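Come drive our robots! Paid teleoperation sessions in Curstead, starting in August

Posted May 22, 2025

Okay, so if you've ever watched somebody load a dish rack and felt your hands itch because they were doing it all wrong, I might have a job for you!

I run data collection for the Poirier project at Plestell. We're a small robotics lab on the second floor of the old Pletwood building in Curstead (the brick one by the bus loop, with the bakery at street level, and yes, the smell gets up to us by mid-morning). We're training a two-armed robot to do ordinary kitchen chores, and it learns by copying. Somebody has to show it how, over and over, on good tries and so-so tries, and that's where you come in.

I'm looking for 8 people to join us as paid operators. No robotics background needed, no coding, no degree. The best operator we've had so far came from a flower shop, and the second best was a retired piano tuner, so please don't talk yourself out of applying because your resume looks wrong.

What you'd be doing

You sit at our control station and hold two handles, one per hand. You move, the robot's arms move. Squeeze the trigger and the gripper closes. On the screen in front of you is the view from the robot's head camera, and you do the whole task from that view. It feels really strange for the first twenty minutes or so, and then something clicks and you forget you're even doing it. (I still reach for my coffee with the wrong arm after a long session.)

Each recording is called an episode. An episode is one chore from start to finish: put the plates in the rack, move the cup, fold the towel, that kind of thing. Most are under a minute when they go well. Between episodes you or the floor person resets the table, which means moving everything back to a new starting spot, and I want to be upfront that resetting is a big chunk of the work. If tidying the same things again and again would drive you up the wall, this is probably not your summer.

You'll also mark your own episodes as keep, redo or unsure. I love the unsure pile! We go through it together at the end of a session and argue about it a little. A fumble that you recover from can be really useful to us, so you never need to hide one. What we can't use is an episode where the operator got bored and rushed, and believe me, it shows up when you play it back.

How much and how long

The pay is $60 per session. A session is 2 hours, with a proper break in the middle, and I'd like everyone to take on at least two sessions a week through the end of August. Training is paid the same as regular sessions. Our goal for this round is 400 good episodes of the dish task alone, before we move on to towels and lunch boxes.

I know the dish task doesn't sound like much. A plate and a slot, how hard can it be? But you're working with thin wooden dowels and a plate that has to go in on edge, and you can't feel anything through the handles, so you end up judging it all by eye. Tilt it a hair too far and it leans on the neighbor. Let go too early and it tips.

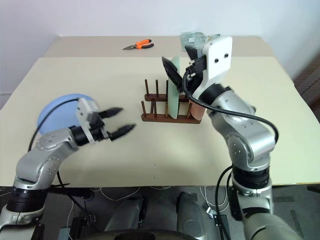
You learn to slow down for the last little bit, and I've seen people hold their breath doing it – please do keep breathing. After a few sessions most operators work out their own style. Some nudge, some lower straight down, and I want all of those styles in the data, left-handers very much included.

Who I'm hoping to hear from

You're 18 or older and can get to Curstead on your own. You can sit comfortably and use both hands for a while at a time. Glasses are fine, and if you need the chair or the handles set up differently, tell me and we'll sort it out before your first day. You're patient with repetition, and you'll speak up when something feels off. There's a big stop button next to your seat, and I'd much rather you hit it too often!

Gamers often pick this up fast, but so do people who sew, cook or frost cakes. Bring whatever you've got.

A word on privacy

We record the robot's cameras and the motion of the handles. We don't record your face or your voice, and your name isn't stored with the episodes. You'll get a consent form to read at home before you sign anything, and you can stop at any point and still be paid for the session you're in.

How to apply

Stop by the front desk at the Pletwood building and ask for a Poirier operator form, or use the contact page on the Plestell site and put "operator" in the subject line. Tell me which hours you're free, which hand you write with and one thing you're good at doing with your hands. Two or three sentences is plenty.

If it looks like a fit, I'll invite you in for a short tryout (paid, of course) where you get to stack a few cups and see if you like it. Daytime and evening slots are both open for now – the evening ones tend to go first, so mention it early if that's all you can do.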